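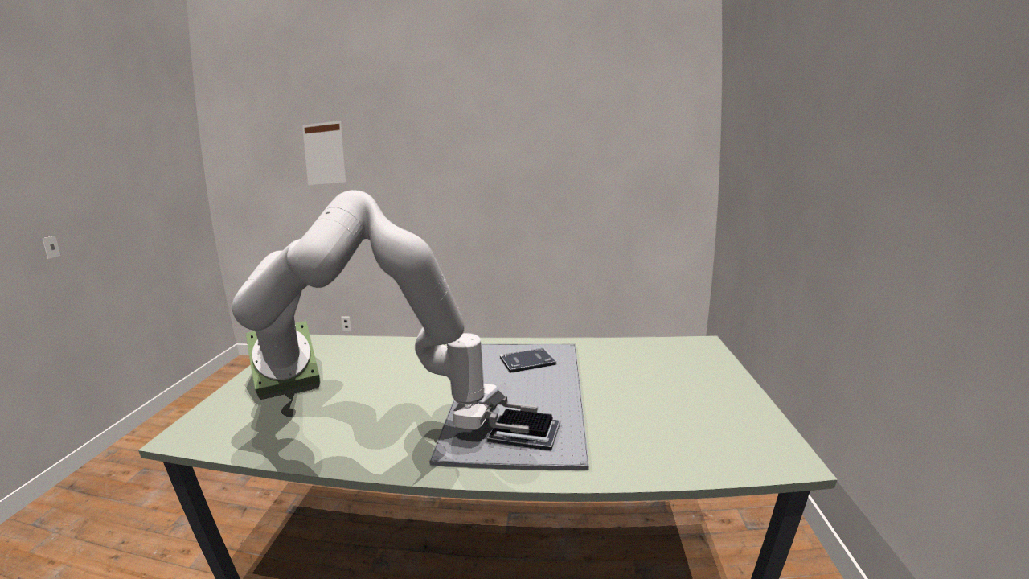 Fig. 2 Arm on square mounting plate, gripper pointing down

4.3 Charging from a household socket

The Gerkum portable cable is intended for occasional charging at home or when travelling. For daily charging, use a Farau wall unit (see section 4.4).

1. Park the vehicle, select P and apply the parking brake.
2. Unwind the cable fully. Do not charge with the cable coiled.
3. Plug the cable into the socket. The control box runs a self-check and the green light comes on.
4. Unlock the vehicle and open the charging flap.
5. Push the connector into the inlet until it clicks. The charging light on the flap flashes white, then blue.
6. Set the upper charge limit in the Obeidat menu under Battery > Limit.
7. Lock the vehicle. The connector locks at the same time.

Note: The charging time shown on the display is worked out again every 2 minutes. In cold weather it may rise during the first part of the charge.

Note: If a departure time has been set, charging may not start at once. To override the timer, press and hold the flap button until the light turns blue.

CAUTION
Do not use an extension lead, a multi-way adaptor or a socket that is loose or discoloured. Keep the control box off the ground and out of standing water. Stop charging if the plug becomes hot to the touch.

To stop charging, unlock the vehicle, pull out the connector, then remove the plug from the socket. Refit the inlet cap before closing the flap.

If the light on the control box stays red, note fault code 19 or 40 from the display and contact a Brastitach service point.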